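Sport Management, unit 9: squad depth and the fourth line

These notes go with the session on roster building in ice hockey. Bring a calculator. Rania Kassab will be taking the seminar and she does not lend hers.

## Why anyone pays a fourth-liner

A team dresses twelve forwards, usually in four lines of three. The top two lines are paid to score. The third is paid to be annoying. The fourth is paid as little as the agent will tolerate, and plays what is left of the evening once the coach has finished with the people on the posters.

Our running case is the Hirna club, who play out of Vernamau and have spent most of their history rebuilding. Last season their fourth line started 222 shifts in the defensive zone. The club paid for three forwards to do this and got two goals from them, one of which went in off a defender. 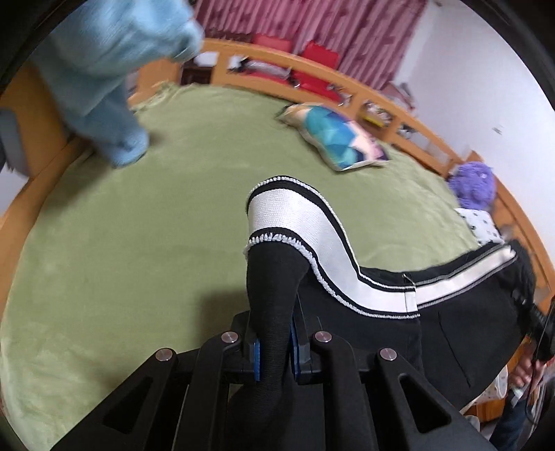
Scoring is a poor way to judge such players, so we look at usage. Where does the shift start, who is on the ice against them, and what is the score at the time? A centre who takes every late draw in his own end will have ugly shot figures, in the same way that whoever does the washing-up breaks the most plates. Labels don't help either. "Bottom-six" covers a great many different jobs, much as a white stripe down the side of black track pants will make anyone look like an athlete, including your lecturer. Read the minutes first and the label afterwards.

## Terms you will need

- **Zone start:** where on the ice a shift begins, if it begins with a face-off.
- **Quality of competition:** how good the opponents are. There are several formulas and they disagree.
- **Sheltering:** giving a player easy minutes on purpose. Coaches deny doing it.
- **Dead money:** salary paid to someone who is no longer much use, or no longer there.

## The Hourani trade

Hirna sent their second-line winger to Grendetti and took back a draft pick and Hourani, a veteran centre with one expensive year left. The local paper called it a surrender. The general manager called it flexibility, a word you should circle whenever you meet it.

For the seminar, work through these in order:

1. Write down what each side gave up, in players, picks and cap space. Keep the three apart. Most bad essays on this trade add them together in the second paragraph.
2. Decide what Hourani was for. He won face-offs and killed penalties, and he talked to the younger forwards on the bench, which the club valued highly and never measured.
3. Compare his minutes before and after October, when the first-choice penalty killer was injured. Anything you say about his form has to survive that change. 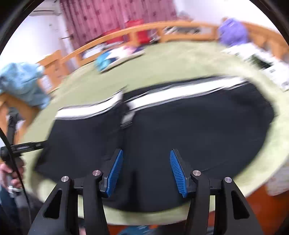 4. Argue the other side for one page. If you think Hirna were robbed, write as the Hirna general manager. You may use "flexibility" once.

## Reading and hand-in

Read the handout on entry-level contracts before you come. It's dull and everything in the second half of the unit depends on it. The essay limit is 1,500 words, tables not included, and a table full of sentences will be treated as sentences.

Questions about the marking go to Rania after the seminar. Questions about whether plus-minus is a good statistic have been answered already, in the first session, at some length.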